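Was vom Bahnhof bleibt
Die Regionalbahn nach Gumberg verkehrt seit einem Jahr wieder. Über die Zukunft der Empfangsgebäude wird weiter verhandelt.

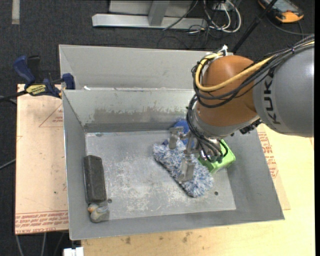 Wem gehören die Bahnhofsgebäude an der Strecke heute?
Drei der sechs Gebäude befinden sich im Eigentum der jeweiligen Gemeinde, zwei wurden an private Käufer veräußert, und das Empfangsgebäude in Gumberg gehört der Entwicklungsgesellschaft Plemulik.

Als der Personenverkehr auf der Nebenstrecke eingestellt wurde, verloren die Gebäude ihre ursprüngliche Bestimmung. Fahrkartenschalter und Wartesäle wurden geschlossen, die Dienstwohnungen im Obergeschoss blieben mancherorts noch über Jahre vermietet. Mit der Wiederaufnahme des Betriebs sind die Bahnsteige erneuert worden. Die Gebäude selbst waren nicht Gegenstand der Förderung.

In Gumberg liegt seit dem Frühjahr ein Nutzungskonzept vor. Es sieht im Erdgeschoss eine öffentliche Bibliothek mit 700 Quadratmetern Fläche vor, einschließlich des früheren Güterschuppens. Das Architekturbüro Baluyot hat den Bestand aufgenommen und empfiehlt, die Schalterhalle mit ihrer Kassettendecke in voller Höhe zu erhalten. Eine Zwischendecke, wie sie in einem älteren Entwurf vorgesehen war, wird nicht weiterverfolgt.

»Ein Empfangsgebäude ist für den Aufenthalt vieler Menschen errichtet worden, und diese Eigenschaft sollte eine neue Nutzung aufnehmen«, erklärt die Bauhistorikerin Su-chen Wu, deren Gutachten dem Stadtrat am 15. Oktober 2010 vorgelegt wurde. Sie weist darauf hin, dass die Wartesäle erster und zweiter Klasse in Gumberg noch getrennte Zugänge besitzen – ein Befund, der an der Strecke sonst nicht mehr anzutreffen ist.

Schwieriger stellt sich die Lage in Pultska dar. Der Ort zählt 3859 Einwohner und verfügt über das größte Gebäude der Linie, einen Klinkerbau mit zwei Seitenflügeln. Das Dach des Nordflügels ist undicht, die Grundleitungen müssen erneuert werden. Der private Eigentümer hat der Gemeinde den Rückkauf angeboten. Über den Preis besteht bislang keine Einigung. Das Bauamt hat bis zur Klärung eine Notsicherung angeordnet, mit der noch im Oktober begonnen werden soll.

Für die Fahrgäste hat der Zustand der Häuser unmittelbare Folgen. In Pultska liegt der einzige überdachte Warteplatz 500 Meter vom Bahnsteig entfernt an der Bushaltestelle. Der Fahrgastbeirat hat deshalb beantragt, wenigstens die Vorhalle tagsüber zu öffnen. Der Antrag wird derzeit geprüft; offen ist insbesondere, wer die Verkehrssicherungspflicht übernimmt.

Die Denkmalbehörde hat das Ensemble in Gumberg bereits eingetragen. Für Pultska ist das Verfahren eingeleitet.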